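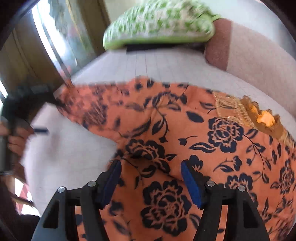

Tissu orange, motif roses bleu marine, bordure ajourée festonnée. Sur assise gris pâle.

Jeté Wermont, orange / marine
Réf. 251
Collection Lomiser

De retour en stock depuis lundi, petit arrivage. On en avait plus depuis décembre et vous étiez nombreux à demander.

Le motif : grandes roses en silhouette, feuilles qui traînent, tiges fines qui s'enroulent, petits boutons. Marine foncé sur orange franc. Ça se répète sur toute la pièce, donc peu importe le côté que vous mettez en avant. Au bord, une bande ajourée brun doré, festonnée, qui prend bien la lumière. Près d'une fenêtre elle tire vers le jaune orangé, très joli en fin d'après-midi.

Sur quoi le mettre
Canapé gris clair : valeur sûre, l'orange ressort sans crier. Sur du beige ça marche aussi. Sur du rouge, bof, à vous de voir. Avec un coussin vert et blanc à petits motifs on aime beaucoup, le vert calme l'ensemble. Éviter un deuxième gros fleuri à côté, ça se bat.

Comment le poser
Bien à plat pour une assise nette, ou froissé exprès, un peu en vrac, plis laissés comme ils tombent. Souple, se replie vite, tient sur une étagère sans prendre la place d'une couette. Pour un fauteuil, plier en deux et laisser la bordure devant. Si ça glisse sur l'assise, rentrer un bout entre le coussin et le dossier.

Entretien
Lavage 30 degrés, cycle délicat, à l'envers
Premier lavage seul (le marine peut dégorger un peu)
Pas de sèche-linge, la bordure n'aime pas
Repassage doux, jamais directement sur la partie ajourée
Filet de lavage conseillé si vous avez un chat qui a déja tiré des fils

Disponibilité
Orange / marine : en stock, 3 pièces maxi par commande
Vert / crème : épuisé, pas de date
Écru / marine : arrivage prévu, voir avec la boutique

Livraison
Expédié sous 5 jours ouvrés depuis l'entrepôt Calvo. Retrait possible au magasin Fandasness, prévenez avant de passer svp, tout n'est pas sur place. Envoi plié sous papier, donc plis de transport normaux à l'ouverture. Un coup de vapeur et c'est réglé.

Retours
Article non lavé, étiquette en place, emballage d'origine si possible. Frais de retour à votre charge sauf défaut. Un fil qui dépasse dans la bordure se coupe aux ciseaux, ne pas tirer dessus !! On a eu le cas plusieurs fois.

Les teintes peuvent varier un peu d'un lot à l'autre. Si vous en prenez deux pour le même canapé, commandez les en une seule fois, on les sortira du même lot.

Questions, échantillon de tissu, commande pour un gîte ou un hôtel : demander Rochelle Bright, par le formulaire de contact, en précisant la réf. Réponse dans la journée en général, sauf dimanche.

Voir aussi : housses de coussin Lomiser, chemins de table Wermont, chutes et fins de rouleau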